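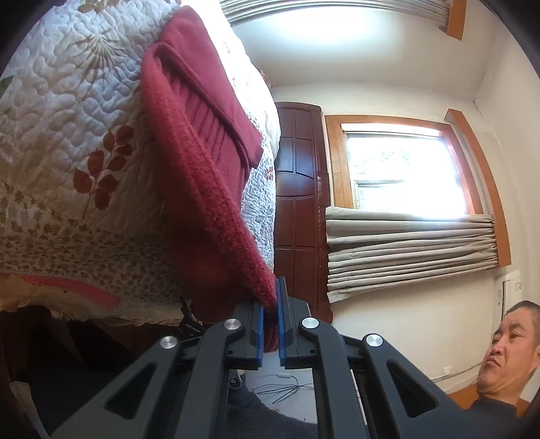 Trutia Reports Grasp Transfer Results for Knitted Garments

Research team finds that choice of pinch point matters more than volume of training data when handling stretchy fabric

December 16, 2023

Trutia today released the results of a study on how robots learn to pick up and lay out knitted clothing from recordings made with hand-held grippers. The study was carried out with the textile handling group at Unditz and covers 3,864 recorded grasps of garments on beds, sofas and tables in 22 homes.

Knitwear is a hard case for robot grasping. It stretches under load, its edges roll, and a ribbed section moves differently from the flat section next to it. Methods that work on towels or woven shirts tend to plan a grasp from the outline of the cloth, and that outline changes as soon as a sweater is lifted by one end.

The new method, named Eshun, does not use the outline. It predicts a short list of pinch points from local surface cues such as rib direction, finished edges and folds, then scores each point by how much cloth is expected to follow the gripper over the next half meter of travel. The point with the highest score is tried first. If the cloth slips, the remaining points are scored again from the current view.

"The earlier version treated a rolled fold as a defect and avoided it," said Amerley Addo, lead author of the study. "A thick roll that narrows toward the gripper is often a sign that the cloth is already carrying tension along that line. Once we labeled those folds by direction, the model began to use them."

All demonstrations were recorded by people using a two-jaw hand-held gripper with a camera mounted behind the jaws. Operators were asked to work in rooms as they found them. Patterned bedding, strong window light and household members in view were kept in the data. Recordings were excluded only when the jaws were hidden from the camera for the full length of the grasp.

The team compared Eshun with 2 baseline policies trained on the same recordings. Each policy was run on a fixed arm in the Wirnudska test apartment, using 11 garments that did not appear in training. Eshun completed the layout task more often than either baseline on ribbed and mixed-knit items. On thin, flat knits the difference was small and the authors do not claim an advantage.

A separate test looked at data volume. Policies trained on half of the recordings, chosen to cover a wide range of pinch points, matched policies trained on the full set. Policies trained on a random half did not.

"For this task, adding more grasps of the same hem gives very little," said Helge Eide, who directed the evaluation. "Teams planning a collection should track where on the garment people pinch, and stop collecting a region once it is covered."

The report lists several limits. Slip is detected from video alone, with no force sensing at the pads, and detection is late when the cloth is dark or in deep shadow. Garments that hang over the side of a bed remain a common source of failure, as the weight of the hanging part is not modeled. Buttons, zippers and linings were outside the scope of the work.

Trutia will make the pinch point labels and evaluation scripts available to research groups on request. Video recordings from homes will be shared under a separate agreement that covers the privacy of people who appear in them.

The study was written by Amerley Addo, Odair Miranda, Comfort Agbeko and Helge Eide.

About Trutia
Trutia develops learning methods for robots that handle cloth and other soft goods.

Press contact
Odette Bouvier, Trutia Communications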